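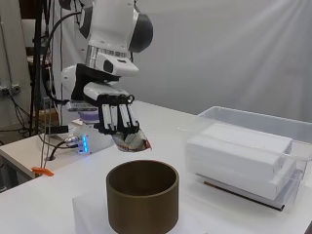

What this is

Plellero is the grasp-and-drop code I use to get a five-digit robot hand to pick up soft, crinkly stuff (snack bags, mostly) and let go of it over an open container. The repo has the controller, the perception node, a small replay tool and the logs I tuned everything against. It started as one long Python file called hand_test_new.py and I've been pulling it apart ever since, so if you find a function that looks like it belongs somewhere else, you're probably right!

If you just want to move a rigid cube from A to B, this is way more than you need. Go use Adar, which is the older package in the same workspace and much simpler. Plellero borrows its arm driver and its config loader, so you'll be installing it anyway.

Getting it running

You need Python, the Adar package checked out next to this one, and a hand that takes joint position targets. Then:

pip install -e ../adar
pip install -e .
plellero check
plellero run --config configs/bag_drop.yaml

Please do run the check step first. It reads every joint, compares the readings to the limits in your config and prints a table. I skipped it once after swapping two finger connectors and spent an entire afternoon blaming the planner (sorry, planner).

Startup order matters a bit: hand controller, then arm, then camera. If the camera node comes up first it grabs a background picture with the arm parked wherever it happened to be, and then the arm counts as "table" until you restart. There's a flag, --rebackground, that takes a fresh one without killing everything.

How the pieces fit

Perception is one fixed camera and nothing fancy. It segments whatever is on the table, throws out anything that matches the background, and gives you a rough outline plus a grasp line along the upper edge of the object. For containers it looks for the rim and fits an ellipse. Clear plastic bins are hard, because the walls pick up reflections and the rim fit jumps between the near and far sides. I get around that by letting you mark a bin by hand in the config under static_objects, and I have no plans to be clever about it.

Planning is split into approach, pinch, lift, carry and drop. Each one is a separate state with its own timeout, and you can run them one at a time from the console with plellero step. The carry state aims for a point above the container opening, with a sideways offset you can set. I start to one side and slide in, so the fingertips don't knock the rim on the way down. On a tall container that offset matters more than anything else in the file.

Control is where most of my time went. The fingers close together on the edge of the bag and the thumb comes in under them, and all of them stop on motor current instead of position. A crumpled bag has no fixed thickness, so any position target I picked was wrong half the time: too loose and the bag slid out, too tight and the fingers pushed against each other and the hand complained. With current limits the fingers just stop when they meet something.

The settings you'll want to change

pinch_current: how hard the fingers close. Go up slowly. The default is on the gentle side because I started out with bags that I didn't want to turn into crumbs.

settle_ticks: how long to wait after the pinch before lifting. Mine is 17 control ticks. Lower is faster and you'll drop more bags.

carry_offset: the sideways offset I mentioned, measured from the center of the fitted rim.

release_order: which fingers open first. I open the thumb first and then the rest together. When all of them opened at once, the bag sometimes stuck to a fingertip and rode along back home, which was funny exactly one time.

The logs

The data folder has 438 recorded attempts, each with joint positions, motor currents, the arm pose, state changes and the outline from perception. Of those, 127 are marked as failed. I kept every one of them, including the really silly ones, because the failures are what I tuned the current limits on.

Labels are by hand, by me, and there's a free text note on each failure. The notes are uneven. Early ones say things like "nope" and later ones are proper sentences. If you want to train something on them, use the label field and treat the note as a bonus.

Raw camera video isn't included, only the outlines. The replay tool draws the outlines over a stick figure of the hand:

plellero replay data/attempt.log --speed 2

Press the space bar to pause and the comma and period keys to move one tick at a time. It'll also plot current per finger under the drawing, and that's where you can see a slip start before the bag visibly moves.

Known problems

Shiny wrappers confuse the segmenter under strong light. Diffuse light helps a lot, and so does a plain backdrop.

If the arm cables hang into the camera view, they can get picked up as an object. Mask that corner in the config.

The carry state doesn't check for anything between the bag and the container. Keep that path clear, or add your own waypoints.

Stopping during a pinch leaves the fingers holding current. Run plellero relax afterward or the motors get pretty warm.

Thanks and license

Rory Crichton wrote the first version of the rim fitting and still answers my messages about it, for which I'm very grateful. The state machine is a trimmed-down copy of the one in Nonness, with the threading taken out. Code is under the MIT license and the logs are free to use for whatever you like. If you get this working on another hand, please open an issue and tell me which joint limits you ended up with, I'd love to add your config!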